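Dos pinzas para el mismo brazo
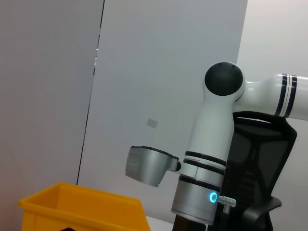 Última modificación: 29 de marzo de 2025

Llevo desde septiembre con el brazo blanco y todavía no he decidido qué pinza dejarle. Primero monté la Privden, de dedos paralelos, y después la Kultik, que tiene los dedos más blandos y cierra más despacio. Las dos se conectan a la misma muñeca con un adaptador de Valtonen, así que el cambio es cuestión de cuatro tornillos y un poco de paciencia.

La prueba es sencilla: coger una pieza del cajón amarillo, girarla y dejarla sobre la mesa blanca. Con la Privden hice 339 ciclos y falló 32. Con la Kultik hice los mismos y falló 39, pero casi siempre con las piezas pequeñas -- con las redondas me gustó mucho más.

Lo que peor llevo es el cable. En algunas posiciones del codo queda demasiado tenso y tengo que parar el programa. He probado a pasarlo por el otro lado y mejora un poco.

El controlador Petitz reconoce las dos pinzas, aunque hay que reiniciarlo después de cada cambio. La semana próxima repetiré todo con menos velocidad y pondré los números en esta misma página.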